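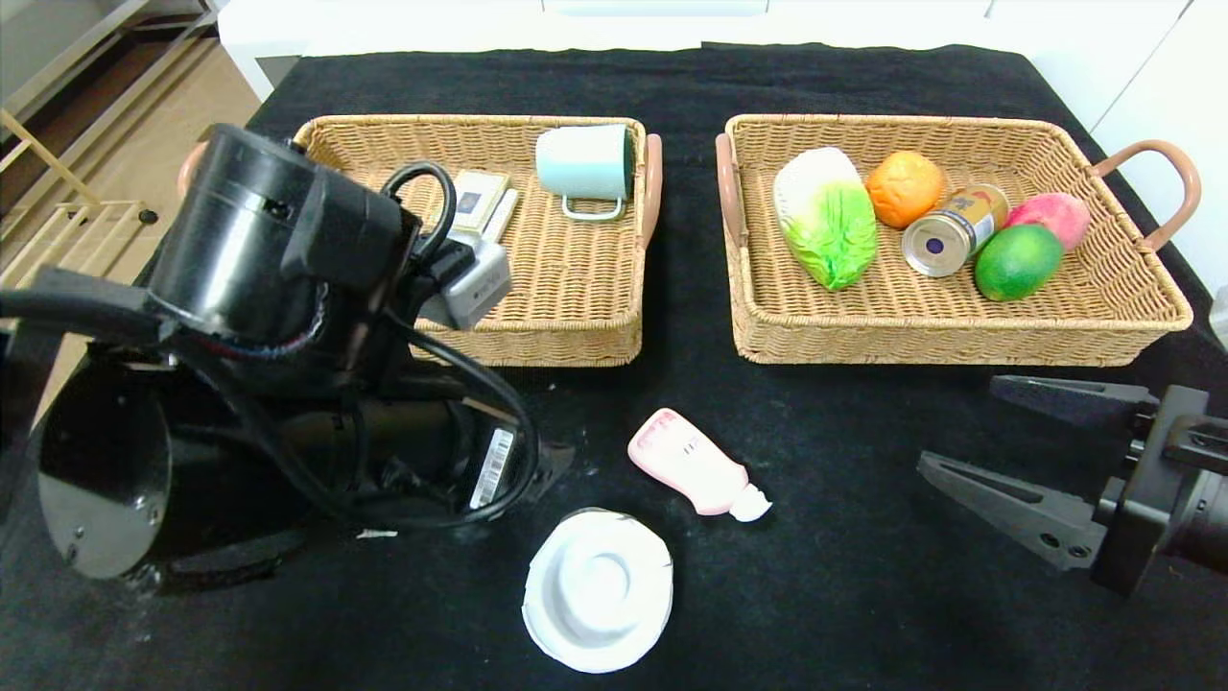
**Rekarton handled rattan trays, set of two – three stars**

I bought these in January from the Paterson store after reading 37 reviews that all used the word "charming." I don't trust a review that says charming. It usually means the person had the thing for one evening and put a candle in it.

So mine have had a job. One is for produce and small kitchen stuff, the other is for the mugs and little boxes that pile up near the kettle. They are rectangular, tan, woven, with a pink handle at each end. The listing calls the color "coral sunset." It's salmon pink. If your kitchen is gray and white you will notice it every morning, and you should decide before ordering how you feel about that.

What they do well first. A tray this shape holds more than a round fruit bowl of the same footprint, and you can see what you have. Fruit in a bowl gets stacked and the one on the bottom goes soft before you find it. In the tray a peach, a lime and an orange can each have their own spot, with room left over for a can of something. I've thrown out less fruit since I switched, though I also started buying less, so make of that what you like.

Mugs are another matter. The listing shows four standing upright in a neat line, and mine will not stay like that. The woven base has some give, and a mug with a narrow foot leans and then goes over as soon as you lift the tray. I now lay them on their sides. Fine for storage, silly for carrying coffee to the couch, and the box has a drawing of someone doing exactly that.

The handles are my main complaint. They look good and they're comfortable to hold, but they move slightly where they join the weave. Mine haven't come off. I still put a hand underneath when there's anything heavy in there, and I wouldn't load one with canned goods and walk down stairs. Rekarton says each tray was "lifted 1,000 times in testing." Lifted with what in it? The leaflet doesn't say.

Cleaning is what you'd expect from anything woven. Crumbs go into the gaps and stay. A dry paintbrush gets most of them out. Onion skin is worse, and so is the dusty stuff that comes off the outside of a cabbage. Don't soak them.

Put a cloth down if you care about your table. The underside of one of mine had a rough end poking out, and it left a short scratch before I clipped it.

I had the plain Baltton tray for years before this. It was uglier, the handles were part of the body, and it never wobbled. The Ivutness one I tried in the store felt flimsier than either – I put it back.

Would I buy the Rekarton pair again? On sale, yes, for fruit. At full price I'd go looking for another Baltton.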